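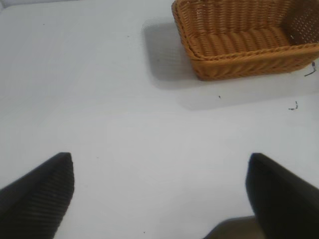 Urkness package repository: progress report to the funder
Reporting period ending Sunday, April 29, 2018

1. Summary

The grant supports the rewriting of the Urkness desktop client and the replacement of the server software behind the main repository. Work on the server is complete. The client is in public testing and is expected to reach a stable release one month later than planned. Spending remains within the agreed budget.

2. Repository server

The old indexing program was retired in March and its successor, Gurkness, now builds the full package index. At the close of the period the index held 2821 packages, against a target of 3000 by the end of the grant. A full rebuild, which used to run overnight, takes roughly 9 minutes on the same hardware. Partial rebuilds are also possible, so a corrected package can be published the same day.

Two mirrors were moved to the new layout without loss of service. The third, hosted by Rivas, still serves the old layout alongside the new one. Older clients depend on it and it will stay in place until the stable client is out.

3. Desktop client

Three test versions were issued. The first brought in the new search page, the second the update screen, and the third a settings page with all repository options in one place. Reports from testers dealt mainly with slow start-up on machines with little memory and with missing text in the right-to-left languages. The start-up fault has been fixed. The missing text has been traced to the Bedis layout library, and a patch has been sent to its maintainers. Should it not be accepted in time, the client will ship with its own patched copy.

4. Changes to the plan

Signed package descriptions were due in this period and have been moved to the next. The signing format needed a second review after the first found that expired keys were handled in different ways by the client and the server. The format has now been agreed — the code has yet to be written.

5. Next period

Work will begin with package signing, followed by the stable client release and the remaining translations. The user handbook will be revised once the screens are final. We ask the funder to confirm that the revised date for the signing work is acceptable. No additional money is requested.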